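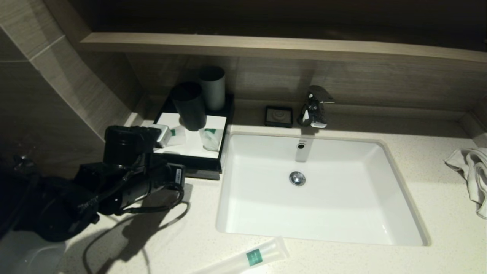 Action chunking and success rate on thin packets: is my comparison valid?

Posted by Kevin Espinoza, February 12, 2020

I am trying to separate two effects in a counter-tidying policy trained from teleoperated demonstrations, and I would like a check on the method before I write it up. The policy outputs a chunk of joint targets, executes part of the chunk, then replans. With a chunk of 30 steps it does well on rigid, upright objects. On wrapped toiletry packets it does badly. The typical hard case is a packet on the inner base of the amenity tray, next to a dark gray tumbler, where the gripper has to come in from the left with the arm's cables lying across the stone. The finger has to clear the tumbler and still get low enough to catch the edge of the wrapper.

I have 215 demonstrations, all on the same bathroom counter. Inputs are one head view, one wrist view and joint positions. I trained two policies on the same data, one executing the full chunk and one replanning every 4 steps. The second does better on packets and worse on tumblers. My draft says that frequent replanning helps with deformable objects.

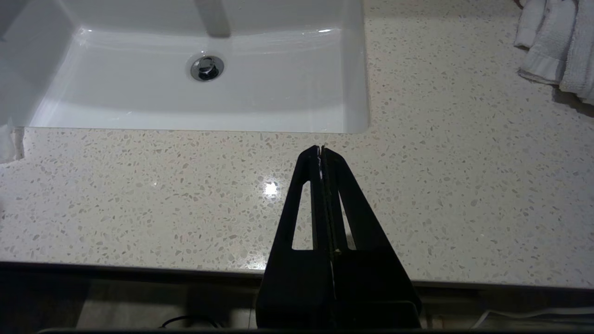
The problem is the wrist input. In the second policy I also raised the crop resolution on that camera, so two things changed between the runs. I can't tell how much of the packet result comes from the replanning and how much from the extra pixels near the fingertips. Retraining is expensive for me (one GPU, shared). Is there a cheaper way to split the effects than running the full grid?

Hortensia Huanca

You don't need to retrain for half of this. Execution length is an inference setting. Take the high-resolution checkpoint and run it with full chunk execution, then take the low-resolution checkpoint and replan every 4 steps. That fills in all the cells of a 2 by 2 table from the two checkpoints you already have. The only requirement is that both were trained to predict the same chunk length. If you also changed the prediction horizon, the table is not clean and you have to retrain at least one.

Some notes on the evaluation itself:

Use the same start layouts in every cell. Mark the tray corner on the stone with tape, or overlay a reference image in the head view and line things up by eye.

Interleave the cells. If you run one policy in the morning and the other after lunch, you are also comparing gripper calibration and daylight.

Score approach and grasp separately. A packet failure where the finger touches the tumbler is a different failure from one where the wrapper slides out.

I would also drop the word "deformable" from the claim. Your packets are thin and close to a surface. A rolled towel is deformable too, and I would expect it to behave differently. Test it or narrow the wording.

On tumblers getting worse: check for jitter at the chunk boundaries. When you replan often, consecutive chunks can disagree about which side to approach from, and the arm hesitates between them. Averaging the overlapping predictions with a decaying weight usually reduces it. Log the commanded joint velocity and the jumps will be easy to find.

Percy Sánchez

Agree with the above. We had the same thing with sachets, higher wrist resolution was most of it for us. Polished stone gives a glare spot that moves with the wrist and at low res it looks a lot like white packaging. Try color jitter and brightness augmentation on the wrist view only.

Lizeth Bermúdez

What gripper is it? Softer pads might fix it.

Kevin Espinoza

Parallel two-finger, pads unchanged between runs, so they don't affect the comparison. The prediction horizon was the same for both checkpoints. I will run the four cells interleaved and score approach and grasp separately as Hortensia suggests.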